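로봇 교시 운영실 공식 계정입니다. 파스티스포트(Pastisport) 작업동에서 진행 중인 양팔 원격조작 교시 업무의 운영 기준을 이 타래에서 안내드립니다. 협력 기관과 신규 조작자께서 자주 문의하신 사항을 중심으로 정리하였습니다.

게시일은 2025년 8월 12일이며, 6월에 배포한 내부 지침 개정본을 바탕으로 합니다. 종전 지침과 내용이 다를 경우 이 타래의 내용을 우선 적용하여 주시기 바랍니다.

먼저 용어입니다. 당 운영실에서 '교시'는 두 가지를 모두 가리킵니다. 조작자가 로봇 팔을 직접 손으로 잡고 움직이는 직접 교시, 그리고 떨어진 조작석에서 조종 장치로 팔을 움직이는 원격 교시입니다. 문서에 별도 표기가 없으면 원격 교시로 봅니다.

'시연'은 시작 자세에서 출발하여 종료 자세로 돌아오기까지의 기록 한 건을 말합니다. 중간에 멈추었다가 다시 이어 붙인 기록은 시연으로 인정하지 않습니다. 멈춘 지점까지의 기록은 '중단'으로 분류하여 별도 보관합니다.

'회차'는 한 조작자가 휴식 없이 이어서 수행하는 시연의 묶음입니다. 회차가 바뀌면 작업면의 물체 배치도 반드시 바꿉니다. 배치를 그대로 둔 채 회차만 나누는 것은 허용되지 않습니다.

현재 과제는 소형 케이블과 펜 형태 공구를 양팔로 나누어 다루는 과제입니다. 과제 명칭은 '세라노(Serrano)'입니다. 왼팔이 케이블의 커넥터 쪽을 잡고, 오른팔이 끝이 뾰족한 공구를 세워 잡은 상태에서 두 물체의 끝을 가까이 맞추는 것이 핵심 동작입니다.

세라노 과제의 목표 시연 수는 2,157건이며, 이 가운데 500건은 검증용으로 따로 둡니다. 검증용 시연은 학습에 사용하지 않으며, 조작자에게도 어느 회차가 검증용인지 사전에 알리지 않습니다.

과제 설계는 키리 스터브스(Kiri Stubbs) 책임이 담당하고, 조작자 교육과 품질 판정은 아우슈라 스프로지스(Aušra Sproģis) 선임이 담당합니다. 과제 정의에 관한 문의는 스터브스 책임에게, 판정 결과에 관한 문의는 스프로지스 선임에게 보내 주십시오. 두 사안이 섞인 문의는 운영실 대표 창구로 접수합니다.

조작자 배치 기준입니다. 양팔 과제는 한 명의 조작자가 두 팔을 모두 담당하는 것을 원칙으로 합니다. 왼팔과 오른팔을 두 사람이 나누어 맡는 방식은 해브소프(Havthorpe) 작업동에서 시험한 바 있으나, 두 팔의 속도가 서로 어긋나는 문제가 남아 이번 과제에는 채택하지 않았습니다.

신규 조작자는 연습 시연 200건을 마친 뒤 본 시연에 참여할 수 있습니다. 연습 기록은 학습 자료로 쓰지 않으나 삭제하지도 않습니다. 교육 담당자가 조작자별 습관을 확인하는 데 활용합니다.

연습 단계에서 가장 많이 지적되는 사항은 손목 회전입니다. 조작자가 자신의 손목이 편한 방향으로 공구를 기울이면 로봇 팔도 그대로 기울어집니다. 공구를 세워 유지해야 하는 구간에서는 조작자의 팔꿈치 위치부터 조정하십시오.

두 번째로 많은 지적은 시선입니다. 한쪽 팔만 바라보며 움직이면 다른 팔이 조금씩 흘러내리듯 이동합니다. 한 팔이 대기하는 구간에서는 해당 팔의 조종 장치를 고정 상태로 전환하고, 전환 여부를 소리 내어 확인합니다.

작업면 준비 기준도 함께 안내드립니다. 과제와 관계없는 물품은 작업면에 올려 두지 않습니다. 공구 상자, 필기구, 음료, 여분의 케이블은 모두 뒤쪽 선반으로 옮긴 뒤 시작합니다.

세라노 과제의 작업 모습입니다.

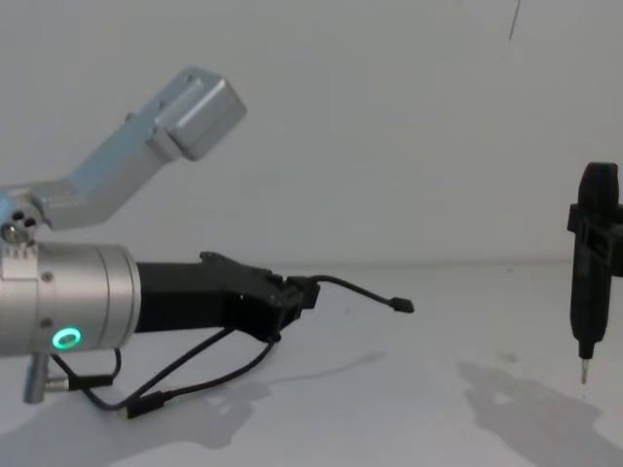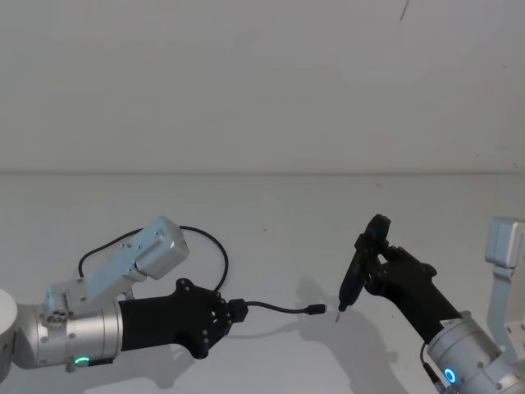
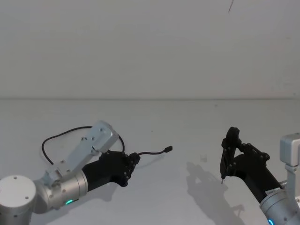
세 장 모두 파스티스포트 작업동의 같은 작업대입니다.

이어서 접근 동작의 기준을 말씀드립니다. 두 팔은 동시에 출발하지 않습니다. 왼팔이 먼저 목표 위치에 도달하여 정지하고, 케이블의 흔들림이 잦아든 다음 오른팔이 접근합니다. 케이블이 흔들리는 동안 공구를 가져가면 조작자가 흔들림을 따라다니게 되고, 그 움직임까지 시연에 남습니다.

케이블은 모양이 매번 달라집니다. 같은 위치를 잡아도 늘어지는 정도와 끝이 향하는 방향이 조금씩 다릅니다. 조작자는 이를 억지로 같은 모양으로 맞추려 하지 마시고, 주어진 모양에 맞추어 오른팔의 접근 위치를 조정하여 주십시오. 과제에서 얻고자 하는 것이 바로 그 조정 동작입니다.

파지 위치는 커넥터 몸체로 한정합니다. 케이블 피복만 잡은 시연은 동작이 매끄럽더라도 불합격으로 판정합니다. 파지 후 커넥터가 손가락 사이에서 돌아간 경우에는 내려놓고 처음부터 다시 시작합니다.

오른팔 공구의 끝은 작업면에 닿지 않아야 합니다. 닿은 경우 해당 시연은 즉시 종료하고 공구 끝의 상태를 확인합니다. 휘거나 눌린 흔적이 있으면 예비품으로 교체하고 교체 사실을 회차 기록에 적습니다.

두 물체의 끝을 맞추는 구간에서는 속도를 낮춥니다. 다만 완전히 멈춘 상태가 길게 이어지는 시연도 바람직하지 않습니다. 망설이는 동작이 많이 섞이면 학습된 로봇도 같은 지점에서 머뭇거리는 경향을 보입니다. 자신이 없을 때는 뒤로 물러났다가 다시 접근하십시오.

물러났다가 다시 접근하는 동작은 감점 대상이 아닙니다. 이 점에 관한 오해가 반복되어 거듭 말씀드립니다. 회복 동작이 포함된 시연은 '회복 포함'으로 표시하며, 합격 시연과 동등하게 취급합니다.

회복 동작을 일부러 만들어 넣는 것은 금지합니다. 의도적으로 빗나가게 한 뒤 바로잡는 동작은 실제 실수와 속도나 경로가 다릅니다. 판정 과정에서 확인되면 해당 회차 전체를 재검토합니다.

기록에 관한 사항입니다. 관절 값, 손가락 개폐 값, 카메라 영상은 모두 커넬(Kernell) 기록 시스템에 함께 저장됩니다. 조작자는 시작 단추를 누르기 전에 화면의 수신 상태를 반드시 확인하십시오. 한 항목이라도 수신되지 않으면 시작할 수 없습니다.

6월 점검에서는 158건의 시연이 영상과 관절 값의 시각 불일치로 제외되었습니다. 동작 자체에는 문제가 없었기에 조작자의 책임으로 보지 않습니다. 현재는 회차를 시작할 때마다 시각 동기 확인을 거치도록 절차를 바꾸었습니다.

동기 확인 방법은 다음과 같습니다. 양팔의 손가락을 한 번 완전히 열고, 한 번 완전히 닫습니다. 이 동작이 영상과 개폐 값에서 같은 시점에 나타나는지 담당자가 확인한 뒤 승인합니다. 승인 전 시연은 기록으로 남더라도 집계에 넣지 않습니다.

조명은 회차 중에 바꾸지 않습니다. 창가 가림막의 높이와 천장등의 밝기는 시작 시점 그대로 유지합니다. 조명을 달리한 자료가 필요한 경우에는 별도 회차로 편성하고, 회차 기록의 비고란에 조건을 적습니다.

작업면에 생기는 팔 그림자에 대해서도 문의가 있었습니다. 그림자를 없애기 위한 보조등은 설치하지 않습니다. 실제 설치 현장에서도 그림자는 생기므로 학습 자료에 포함되는 것이 타당하다고 판단하였습니다.

판정 절차를 안내드립니다. 판정은 조작자 본인이 하지 않습니다. 교육 담당자가 영상을 확인하여 합격, 회복 포함, 불합격, 중단 가운데 하나로 분류합니다. 분류에 이견이 있을 때에는 다른 판정자가 독립적으로 한 번 더 확인합니다.

불합격 시연도 보관합니다. 파지 실패, 공구 접촉, 케이블 이탈 등 사유를 붙여 두면 이후 실패 탐지 모델을 만들 때 쓸 수 있습니다. 사유가 여러 가지일 때에는 가장 먼저 발생한 것을 대표 사유로 적습니다.

조작자별 합격률은 외부에 공개하지 않으며 평가 자료로도 쓰지 않습니다. 합격률을 의식하면 쉬운 배치만 고르게 되고, 자료의 폭이 좁아집니다. 협력 기관에서도 같은 원칙을 지켜 주시기를 요청드립니다.

안전 기준입니다. 원격 교시 중에는 누구도 작업면 안으로 손을 넣지 않습니다. 떨어진 물체를 집거나 케이블을 정리해야 할 때에는 조작자가 먼저 정지를 선언하고, 양팔의 정지 상태를 확인한 다음 보조자가 접근합니다. 보조자가 물러난 뒤에도 조작자의 재개 선언 없이는 팔을 움직이지 않습니다.

비상정지 단추는 조작석과 작업대 양쪽에 둡니다. 누른 사람의 소속이나 직급과 관계없이 정지는 즉시 유효하며, 그 사유를 현장에서 따지지 않습니다. 재가동은 담당자 확인 후에만 가능합니다.

직접 교시로 전환할 때에는 절차가 다릅니다. 조작석의 조종 권한을 먼저 해제하고, 팔에 손을 대는 사람이 해제 상태를 직접 확인합니다. 두 방식이 동시에 켜져 있는 상태는 어떤 경우에도 허용하지 않습니다.

직접 교시는 시작 자세와 종료 자세를 잡는 데에만 사용합니다. 핵심 동작을 직접 교시로 기록하면 조작자의 손과 팔이 카메라에 함께 잡혀, 로봇이 혼자 작업할 때의 화면과 달라집니다. 다른 과제에서의 적용 여부는 과제별로 정합니다.

휴식 기준을 일부 바꾸었습니다. 종전에는 회차 두 번마다 쉬도록 하였으나, 앞으로는 회차가 끝날 때마다 조작석에서 일어나 주십시오. 손가락이나 손목에 불편이 있으면 회차 중이라도 중단할 수 있고, 이 경우 중단 사유를 묻지 않습니다.

교대 시에는 인계표를 작성합니다. 마지막 배치 번호, 공구 교체 여부, 케이블 상태, 미판정 시연의 유무를 적습니다. 구두 인계만으로 교대하는 것은 인정하지 않습니다.

케이블은 소모품으로 관리합니다. 커넥터 몸체에 긁힘이 많아지거나 피복이 한쪽으로 굳어 휘면 교체합니다. 교체한 케이블은 폐기하지 않고 번호를 붙여 보관하며, 상태가 나쁜 케이블만 모은 회차를 따로 편성할 예정입니다.

자료 제공에 관한 문의에 답변드립니다. 세라노 과제 자료는 과제 종료 후 협력 기관에 우선 제공합니다. 일반 공개 여부는 결정되지 않았으며, 결정되는 대로 이 계정에서 공지하겠습니다. 개별 요청에 따른 사전 제공은 하지 않습니다.

방문 참관은 가능합니다. 다만 시연이 진행되는 동안에는 조작석 뒤편의 지정 구역에서만 관람하실 수 있으며, 조작자에게 말을 거는 것은 삼가 주십시오. 질의는 회차가 끝난 뒤 담당자가 받습니다.

조작자 지원 자격에 대한 문의도 많았습니다. 로봇 관련 전공이나 경력은 요구하지 않습니다. 납땜, 시계 수리, 재봉 등 손끝 작업 경험이 있는 분은 지원서에 기재하여 주십시오. 경험이 없는 분도 동일한 교육을 받습니다.

해브소프 작업동에서는 다음 과제의 작업대를 준비하고 있습니다. 과제 내용과 조작자 모집 일정은 스터브스 책임의 과제 정의서가 확정된 뒤 안내드리겠습니다.

지침 개정본 전문은 협력 기관 담당자에게 전자우편으로 발송하였습니다. 받지 못하신 기관은 운영실 대표 창구로 기관명과 담당자 성명을 보내 주시기 바랍니다. 이 타래의 답글로 주시는 질문에는 업무 시간 중에 순서대로 답변드립니다.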